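4 Apr 2018
By the Meredith bench, Brurkesley workshop
Print this page | E-mail this page

Picked up where I left off with the hand-held pair, this time with the Driltik jaws on both sides and the old Fodov ones put back in their box. I had been looking forward to this all week, and I'll admit I played with them for a good while before writing anything down! They close more evenly than the Fodov set, and my wrists were much happier by the end of the morning. The right one still has a little slack in the trigger, so I'd like somebody with smaller hands than mine to have a go and tell me if it bothers them too.

Cloth first, as always. I did 10 pick-ups from the flat with each set, and the Driltik dropped two where the Fodov dropped four. That's a small number of tries, I know, but it matches how they feel - the tips get under a hem without my having to scrape at the table.
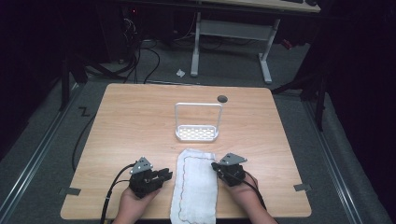 Does it matter that both hands have a cable on them?
For short runs the cables are fine, though after almost 4 minutes of folding I start steering around them without meaning to, and my folds get lazier on the right.

Next I want to try hanging things up, which means lifting high and letting go gently, and the letting go is where the Fodov jaws always stuck a bit. The spare springs won't be here before August, so please go easy on these (and please put them back with the jaws open, it really does help). I've left the trigger settings as they were this morning.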